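The guest room problem, continued

So the guest room is finally a room again! If you read my last post you'll remember it had spent most of the winter as the place where things went to wait. The suitcase from the Herncombe trip, a box of picture hooks, two lamps with no shades, and the entire contents of the linen closet, which I'd pulled out in January in a burst of energy that lasted until lunch.

The linen closet was the real trouble. I had no idea how much bedding one small household could collect. There were fitted sheets in there for a bed I sold two apartments ago, and a tablecloth I'd been treating as a flat sheet (it was always a bit short, and now I know why). I made a donate pile, a rag pile and a keep pile, and then I kept sneaking things from the first one into the last one for an hour.

What finally got me moving was a system I read on one of those home forums. You make up the bed first, before you sort anything else, and then you use it as your table. I'd always done it the other way around, with everything heaped on a bare mattress, and then at eleven at night I'd be digging for a sheet so somebody could sleep on it. Making the bed first sounds like such a small change but wow, it's nicer to fold on.

The striped sheet won, by the way. I have fancier ones, including a Vorero set in a very serious cream that I bought on sale for 70 dollars and have used maybe twice. But the stripes go with everything and they're the softest thing I own, and wide stripes are handy when you're trying to get a sheet on straight and you're on your own.

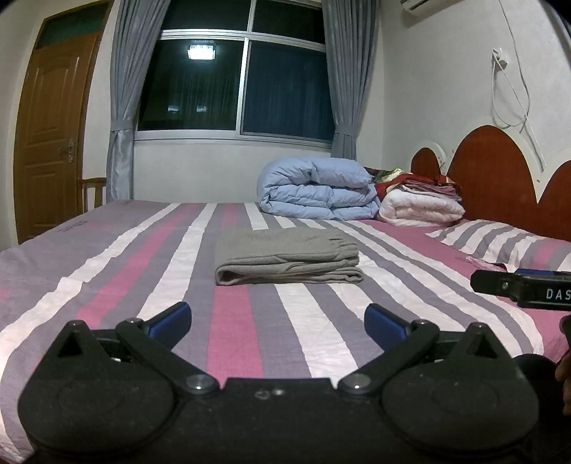
Towels I've gone back and forth on. For years I rolled them, because rolled towels look like a hotel, and then they'd all come unrolled the minute I took one from the bottom. Now I fold in thirds the long way, then in half, then in half again, and set them down with the folds facing out. Gray ones for guests, the old mismatched ones for me. A guest towel goes right on the bed so no one has to come find me in the hallway and whisper about it.

Comforters are another story. The puffy ones will not stay flat, I don't care what anyone's video says. I tried the vacuum bags a couple of years ago and ended up with something like a frozen pizza that slowly reinflated in the closet and pushed the door open. These days I just fold, roll, squash and leave it at the head of the bed, and if someone gets cold they can pull it down.

I still have the top shelf to do. It's all pillowcases up there, plus a Skekirell blanket that's supposed to be hand wash only, and I've been avoiding it for exactly that reason. If you've put one of those through a machine on gentle and lived to tell about it, please leave me a comment. I'd love to get it done before my next visitors show up and I lose my folding table.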